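Residuos plásticos en el barrio de Plovness: qué se tira y qué se podría recuperar

Trabajo final de la asignatura Medio Ambiente y Sociedad
Autoras y autores: Domenica Moser, Lionel Renaud, Aaliyah Arsenault
Tutora: Hélène Simard
Julio de 2019

1. Introducción

El barrio de Plovness tiene recogida selectiva desde hace años, pero el contenedor de envases recibe muchos objetos que no son envases. La planta de Barnitz, adonde van los camiones, los aparta y acaban casi siempre en el vertedero. En este trabajo quisimos saber qué objetos de plástico tiran los hogares del barrio y qué saben los vecinos sobre dónde deben dejarlos.

El tema salió de una visita a la planta en diciembre. El encargado de la línea nos comentó que los plásticos duros (cubos, perchas, juguetes, cajas) le daban más problemas que las bolsas.

2. Método

Repartimos un cuestionario en 45 hogares, elegidos por calles para que hubiera pisos y casas. Cada hogar apuntó durante 7 días todos los objetos de plástico que tiraba, con una palabra o dos por objeto. No pedimos peso porque casi ningún hogar tenía báscula adecuada. Al recoger las hojas hicimos una entrevista corta, de cinco preguntas, sobre los contenedores.

Darcy Sandhu, del punto limpio de la calle Dresik, nos dejó consultar las hojas de entrada para comparar. Solo usamos las del mismo periodo.

3. Resultados

En total se anotaron 1056 objetos. La mayoría eran envases de comida y bebida: botellas, bandejas, tarrinas de yogur y film. Los productos de limpieza y aseo quedaron en segundo lugar.

Los plásticos duros que no son envases aparecen menos, pero ocupan mucho sitio y duran más. Los agrupamos así:

Menaje: fiambreras sin tapa, vasos, cubos rajados.
Jardín: macetas y regaderas.
Juguetes: piezas sueltas, muñecos, bloques de construcción grandes para niños pequeños.

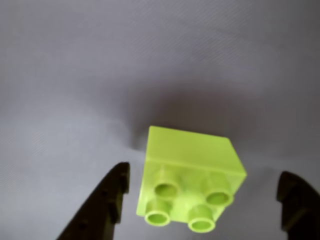
Oficina y escuela: carpetas, reglas, bolígrafos.

En la entrevista, casi todos los hogares dijeron que el contenedor de envases sirve para «todo lo que sea plástico». Solo 2 contestaron que los juguetes y los cubos van al punto limpio. Una vecina de la plaza Petrenko nos enseñó el folleto que le habían dejado en el buzón, donde no se mencionan los objetos que no son envases.

4. Discusión

Creemos que el problema principal es la información. Los vecinos separan, y lo hacen con cuidado, pero siguen una regla equivocada. También influye la distancia: desde la parte alta del barrio hay que ir en coche al punto limpio, y cierra a mediodía.

Con los juguetes hay otra salida. Muchos se tiran enteros y podrían pasar a otra familia o a una ludoteca, siempre que se laven y se revise que no tengan roturas. En las hojas de Dresik casi no figuran juguetes, de modo que la mayoría debe de ir al contenedor de envases o a la basura general.

El estudio tiene límites. La muestra es pequeña y una semana no representa el año entero. Además, algunos hogares anotaron «varios» sin dar más detalle, y esas líneas se quedaron sin clasificar.

5. Propuestas

Cambiar el folleto y poner una lista corta de lo que no va al contenedor amarillo.
Abrir el punto limpio una tarde por semana.
Colocar una caja de intercambio de juguetes en la biblioteca.

6. Agradecimientos

A los hogares que rellenaron las hojas y al personal de Barnitz y de Dresik.

Anexo: modelo de hoja de registro y preguntas de la entrevista.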